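Clollidbridge Community Help
Rooms and Shared Spaces > Setup and Supplies

Issuing printed cards in a shared room with white desks, carpet and a rope line

Posted by: Siven Rooms Office
Status: Open
Filed under: cards, stationery, desks, carpet care, rope barriers

The Siven Rooms Office manages a shared room on the ground floor of the Skullell building. Visitors to the room are given a small set of printed cards, which they read through at a desk and return before leaving. The arrangement was introduced in December and has been continued at the request of the groups that book the space. We currently hold 1,216 cards, divided into sets and stored in shallow trays.

We are seeking advice on three matters before the next print order is placed.

The first concerns the cards themselves. They are white, with gray text, and several visitors have reported that the text is difficult to read near the windows. Staff also find that the cards stick together when a set is fanned out by hand, and a visitor may receive two cards where one was intended. The present stock is 200 gsm, uncoated. We would like to know whether a heavier stock would help, or whether the fault lies with the print.

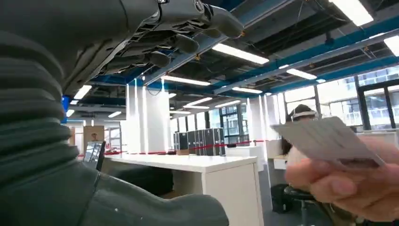
Cards fanned in the hand, with a white desk and the red rope behind.

The second matter is the layout. The dark gray units against the wall must remain closed to visitors, and the red rope is kept in front of them for that purpose. The rope hangs at desk height. It has been suggested that the large white desk be moved forward so that the cards may be issued from it. Our concern is that this would draw visitors toward the rope and leave little space for those who are seated. Some visitors wear a headset and face away from the issuing desk, and they are easily startled when a card is offered from behind.

The third matter is the carpet. Supplies reach us under clear plastic wrap, and the wrap tends to be pulled off wherever the item happens to be set down. Loose plastic on carpet is slippery underfoot and catches under the feet of the stools. Our written procedure says only that packaging is to be "removed promptly," and we accept that this wording is not adequate.

Replies from other offices that issue cards, tokens or similar items in a shared room would be welcome. We are not able to change the furniture during the present budget year.

Reply from: Durán Print and Stationery Desk

We print card sets for a number of shared rooms and can respond to the first matter in some detail.

The weight of your stock is suitable. A heavier card will make the set thicker in the hand and somewhat harder to fan, particularly for staff with small hands. We would advise you to keep to 200 gsm and change the ink. Gray text on white card gives a pleasant appearance on a proof viewed under office lighting, but it loses strength in daylight and loses more as the surface becomes worn. Please ask your printer for solid black, and raise the type by at least one size. If your house style requires gray, it may be kept for the border or the card number.

Sticking has several possible causes. Uncoated card takes up moisture from the air and from the hand, and freshly cut card often has a slight burr along one edge which holds it to its neighbor. We suggest the following before any set is issued:

Remove the set from its band and square it on a flat surface.
Bend the set gently one way and then the other.
Fan it fully, close it, turn it end for end, and fan it again.
Set aside any card with a raised edge or a bent corner.

A set handled in this manner will usually separate well for the rest of the day. A matte sealing coat is also available from most printers. It raises the price, and it makes the cards harder to write on, should your visitors be expected to mark them.

You have not stated how many cards are in a set. We have found that sets which can be held comfortably between the thumb and fingers are returned in better condition than larger ones. Where a set must be large, it may be split into two halves with a colored divider. One office we supply issues sets of 80 and reports that the cards are frequently dropped. We did advise against it.

Cards should be stored flat, with a light weight on top. Bands leave a mark on the outer cards within 21 days in a warm room, and a paper sleeve is preferable for any set that is not in daily use.

We have no comment on the rope.

Reply from: Clollidbridge Shared Spaces Team

Our reply concerns the layout and the carpet. We operate two rooms of similar character, each with a roped section along one wall.

Please do not move the large desk forward. A desk placed near a rope becomes a place to lean, and within a short time the posts will be found out of line. It is better for the issuing member of staff to carry the set and go to the visitor. The cards should be held out from the side, at an angle, where the seated person can see them before taking them. For a visitor wearing a headset, we ask staff to approach from the front or to place the cards on the desk beside the visitor and step back. This has been well received.

Bags are a frequent difficulty in rooms of this type. If visitors put them down next to their stools, staff carrying cards will sooner or later trip over one. We provide a shelf by the entrance, and a notice at the desk asks visitors to use it. Compliance is moderate.

With regard to plastic wrap, our procedure was rewritten last year after a member of staff slipped on a sheet that had been left on the floor beside a trolley. Nobody was hurt, although a full tray of stationery had to be sorted again by hand. Clear plastic is harder to notice on a floor than most people expect, above all when it lies in folds and the overhead lights are on. The revised text reads as follows, and you are free to adopt it:

"Clear wrap is to be cut, gathered and placed in the bag provided before the item beneath it is used or moved. Wrap is not to be laid on the carpet at any time, including while unpacking is in progress. Where an item must remain partly covered, the loose portion is to be folded under or clipped so that no edge reaches the floor."
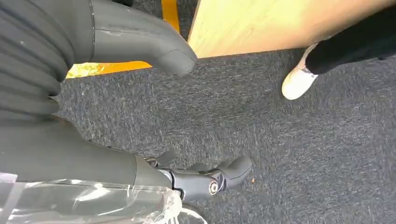
The last sentence of the procedure was added at the request of our cleaning contractor. Loose plastic can be drawn into the brush of an upright cleaner, and removing it takes considerable time. The contractor also asks that carpet be vacuumed after unpacking, as small clippings of wrap work down into the pile and are not picked up by a hand sweep.

If wrap is kept for reuse as a dust cover, it should be shaken out away from the cards. Dust from a cover settles on white card very readily and will leave smears if wiped. We now use cotton covers for desks and keep plastic only for items that arrive in it.

As to the stools, rubber or felt feet are inexpensive and may be fitted without altering the furniture, so your budget restriction should not apply. A stool with a single round base is less likely to catch loose material than one with legs, but a sheet of plastic can still work its way under the rim.

Reply from: Skullell Front Desk

The rope can be lowered. The posts used in our building have a second ring underneath the first one. Please check before ordering anything new.

We also have spare card trays in the supply room if the Siven office would like them. They have lids. Collection is from the side entrance before 4 p.m.

Follow-up from: Siven Rooms Office

The office thanks all three respondents. The posts have been checked, and the second ring is present on each except the one nearest the corner. A replacement has been requested.

The next print order will specify black text at the larger size on the existing stock. We will not be adding a coating, as some groups ask visitors to write on the cards in pencil. The wording on clear wrap has been sent to the building manager for approval, with one amendment: the bag is to be kept on a hook beside the door, and not on the floor.

We would be grateful for the trays and will send someone to collect them. Please could the Front Desk confirm the inside depth? Our sets are kept in paper sleeves and the last trays we received would not close over them.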